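Stelari Staff Forum
Workplace Change > Table work and sorting > Arm at the Bondgate site: arrangements from March
8 replies

Birthe_Kvaran (Operations, Bondgate)
Opening post

Colleagues,

Further to the notice circulated to all sites, I am opening this thread so that questions on the new arm at Bondgate may be put and answered in one place. The arm will take over part of the table work in the returns room, namely the picking up and setting down of mixed household items before they are checked and repacked. Checking and repacking remain with staff.

The two views below show the table and the arm with items of the sort we handle.

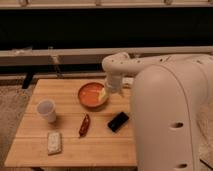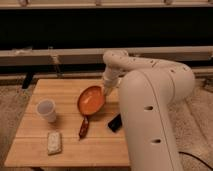 Returns room, Bondgate. First view: the arm at the orange bowl. Second view: the arm at the orange pan, with its handle towards the front of the table.

The main points are as follows. The arm will work during the morning shift only. One member of staff will be assigned to each table where an arm is in use. No post at Bondgate is to be removed under this arrangement, and the hours of the 8 colleagues in the returns room are unchanged until the review.

Please keep replies to the subject of the arrangement. Matters concerning individual contracts should be sent to me directly.

Birthe Kvaran

kjemal
Reply 1

Thank you for setting this out. I work on the returns tables and would like two points made clear.

First, the notice says that staff will be "assigned to" the table. It does not say whether that person is expected to do other work at the same time. At present a colleague on table work lifts, looks, decides and repacks in one movement. If the lifting is taken away, what remains is looking and deciding, and I should like to know how many tables one person is to look after.

Secondly, who is answerable when an item is damaged? A plastic cup can be crushed without much effort. Under the present rules the damage is entered against the person at the table.

Kiros Jemal

Birthe_Kvaran (Operations, Bondgate)
Reply 2

On the first point: one table per person. This is written into the arrangement and cannot be altered by a shift lead.

On the second: damage caused while the arm is moving will be entered against the equipment, under a separate code. I accept that the notice ought to have said so, and a corrected version will be issued.

C_Luu
Reply 3

I am in favour of the change and would like that recorded, as the discussion in the canteen has gone largely one way. I have done table work for six years. The reaching is what wears people down, particularly towards the back of the table and particularly at the end of a long shift. In the returns count for last month we had 2,741 items through the room. If a fair share of those can be lifted by something other than my shoulder, I shall not object.

I would, however, ask that we are trained properly. At our previous site we were given a leaflet.

Châu Lưu

kolbrun.lund
Reply 4

I must disagree with the previous post in part. The reaching is tiring, certainly, but the variety of the work is what keeps people in the room. A person who stands beside an arm for a whole morning, waiting to step in, has a different job from the one they applied for. We saw this at Mivach when the labelling line was changed. The posts were all kept, as promised, and within the year half of the people had asked to move elsewhere.

I would also question the pace. Of the 2,741 items mentioned, 1,242 were kitchen goods. These are the awkward ones. A bowl is picked up one way and a pan another, and a pan with its handle towards you is another thing again. Small flat items lying on the wood are harder than either. A colleague does not think about any of this. I have yet to see a figure for how long the arm takes over each, and until there is one I do not see how the morning target can be kept where it stands.

Kolbrún Lund

C_Luu
Reply 5

With respect to Kolbrún, Mivach was a line and this is a table. On the line the machine set the speed and the person followed. As I understand the arrangement, the person at the table decides when the arm starts and stops. If that is wrong I will gladly withdraw what I wrote.

H.Thoroddsen (Staff Representative)
Reply 6

I attended the meeting at which the arrangement was agreed and can confirm Châu's reading. Start and stop are with the member of staff, and stopping the arm does not require a reason to be given or a form to be filled in.

I should also like to place on record what was asked for and not agreed:

Rotation. We asked that no one spend more than two hours at an arm table before moving to other work. Management has offered to "encourage" rotation. I do not consider that sufficient, and Kolbrún's remarks about Mivach are the reason.

Targets. We asked that the morning target of 452 items be set aside for the trial. Management has agreed to look at it at the review, and no sooner.

Training. Half a day has been agreed for each person, in paid time, to be given by the supplier, Brøndum. Those who want a second session may have one.

Members who have a view on rotation are asked to write to me before the end of March, as I intend to raise it again.

Heiðrún Thoroddsen

kjemal
Reply 7

I am grateful for the plain account. My own view is that the target should be dealt with first. If 452 stands while people are still learning, the person at the table will stop the arm and do the lifting by hand in order to make the number. We shall then have the arm and the sore shoulders together, and the review will be based on figures that say very little about either.

May I also ask that personal belongings be dealt with in the table rules? At present phones are allowed on the table edge. I assume that this will change, and it would be better written down than left to each shift lead.

Birthe_Kvaran (Operations, Bondgate)
Reply 8

I will answer the last two posts together.

The point about the target is a fair one. I am not able to set it aside on my own authority, but I have asked that arm tables be counted apart from the others from the first morning - this would at least prevent the two being averaged. I will post the answer here when I have it.

On rotation, I would rather wait for the replies that Heiðrún is collecting. I do not share the view that encouragement is worthless, though I understand why it is held.

On personal belongings, the table rules will be revised and put up by the door of the returns room. Lockers are available to all staff on the ground floor, and keys may be had from reception between 7.30 and 9.00 in the morning.

The training dates from Brøndum will follow in a separate thread.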